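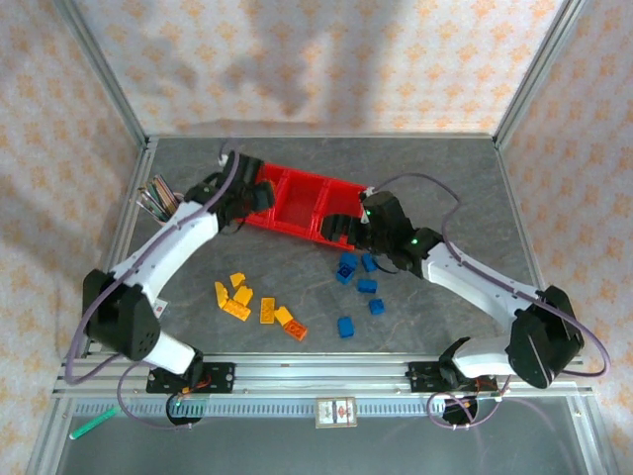
Tetach is a set of 499 recorded episodes of two robot arms putting toy bricks away, and we put it together mostly to find out how far that is from a chore. We think it is still quite far. The task sounds easy: sort the bricks by color into a tray and leave everything else on the table alone. The red tray has three square compartments, which suits yellow, blue and orange well enough, and with one orange brick against six yellow ones there is hardly a puzzle in it. A five-year-old who was in the mood would be done before you found the instructions. The arms take much longer, and they need a person to have shown them how.

What is in it

Each episode is one attempt at clearing one layout of bricks. There are 26 layouts. They differ in where the bricks lie, how close together they are, and what else has been left on the table. Some layouts put the colors in separate patches, which makes the job easier than it would be on any playroom floor. Others mix them. If you report a single success figure over all 26, you are mostly reporting how many easy layouts you used, so please give the mixed ones separately.

For every episode you get the video from the fixed camera, the joint positions of both arms, the commands sent to the grippers, and a short text file written by the operator. Read the text files. They are blunt, they are inconsistently spelled, and they tell you more about what went wrong than the sensor logs do.

All the episodes were driven by people. An operator moved a pair of leader arms and the table arms copied the motion. Nothing in the main set was done by a trained policy. We say so early because clips from sets like this one get passed around with captions suggesting that the robot worked it out by itself.

Where it was recorded

Recording was done in the Prastside workshop in Kasimdale, on one table, under one set of lights, against one flowered wallpaper. We have been asked whether a policy trained on Tetach would work in another room. We moved the table to the other side of the workshop for a week in October to get some idea, and the policy we had at the time got noticeably worse. Those runs are in the folder called moved. There are too few of them to prove much, but they were enough to make us drop the word "household" from the title of this card.

How an episode goes

The operator starts with the tray empty and the bricks loose on the tabletop. Either arm may pick up any brick. Bricks may be pushed, flipped or handed from one gripper to the other. The episode ends when the operator says it is finished, or gives up, or when a brick goes somewhere the arms can't reach.

A brick counts as put away if it ends up inside a compartment with its own color. It doesn't need to lie flat. It doesn't need to be placed gently either, and in many episodes it is dropped from a height that a parent would object to. A brick that lands on a divider and stays there counts as missed.

We do not penalize knocking over things that aren't part of the task, and we now think that was a mistake. Some layouts leave a cup of colored pencils near the back corner, close to where the left arm works. In a home, the cup going over would be the main event of the evening. In our scoring, an episode with pencils everywhere and all the bricks in the tray is a full success. The operator notes usually mention it, so you can filter them out yourself. We would like to see someone do that and publish the lower number.

Labels

The label file has one line per episode, with these fields:

episode - the number, counting from one
layout - which of the 26 layouts
mixed - yes or no, whether colors were mixed at the start
result - all, some or none
spill - yes if the operator noted that something else was knocked over, blank otherwise
restart - yes if the arms had to be stopped and sent home during the episode

A blank in the spill column does not mean nothing spilled. It means nobody wrote it down. Fasil Kassa went back over the mixed layouts and filled in the ones he could see on video. The rest are as the operators left them.

The baseline, and why we don't think much of it

We trained one policy on this data, called Berhe, and its weights are included. It is a plain imitation model with no clever parts. We ran it for 40 trials on layouts it had seen, with the bricks set out by hand as close to the originals as we could manage.

It cleared the whole table in nine of the 40. In most of the others it put away several bricks and then got stuck, usually hovering over one that was lying on its side, closing the gripper slightly beside it, lifting nothing, and carrying the nothing to the tray with great care. It does not seem to know whether it is holding a brick. Sloped bricks are the worst. The gripper fingers slide up the slope and the brick shoots off, sometimes off the table.

On layouts it had not seen, we stopped early and did not keep a proper score. We know how that looks. The short version is that it was bad, and we would rather say so than print a figure from a handful of tries.

You may do better with a larger model. We hope so. But please check a few things before claiming that tidying is solved:

Did a person reset the table between trials? In ours, always. Picking the bricks back out and spreading them around took us longer than we ever admitted in the planning, and a robot that needs a helper to unload it has moved the chore to somebody else.

Did a person stand by with a hand on the stop button? In ours, always.

Were the bricks ever under anything? In ours, never. There is no sofa in Tetach, no rug, and no dog.

Was the speed of the video changed? Ours plays at the speed it happened. It is dull to watch and we recommend watching it anyway - at least one whole episode, without skipping.

What it may be good for

We find the set useful for studying how two arms share a small space. They get in each other's way over the tray a lot, and operators developed different habits for dealing with it. Some parked one arm and worked with the other for long stretches. Some kept each arm on its own half and passed bricks across the middle. Models trained on a mix of these habits tend to hesitate, and there may be a decent paper in that.

It is also fair material for grasp detection on small hard objects, and for testing whether a model notices that it has dropped something. Berhe would be an easy one to beat there.

We would not use it to support any claim about homes, child care, warehouses or jobs. It took more than 100 hours of operator time to record, setup and repairs included, and all of it went to one kind of toy on one table.

Known problems

The cables move. They hang off the arms in loops, and how they hang changes during recording. A model can learn things from them that you don't want it to learn.

Yellow and orange are close under the workshop lights. Two operators mislabeled layouts because of this and we have corrected the ones we found.

Gripper commands in the first layout are logged slightly late. We left them as recorded. The loading script has a switch that shifts them, off by default.

A few episodes end abruptly where the operator hit stop. They are marked in the restart column only if the arms were sent home afterward, so the column misses some.

Use and corrections

You can use the recordings and the labels for research and teaching. If you show clips in public, say that a person was driving, and say so on the clip itself. If you find a wrong label, send the episode number and the field to Fasil Kassa at the Prastside workshop. Corrections go into the label file with a note in the change log, and older versions of the file stay available so that earlier results can be checked against what people had at the time.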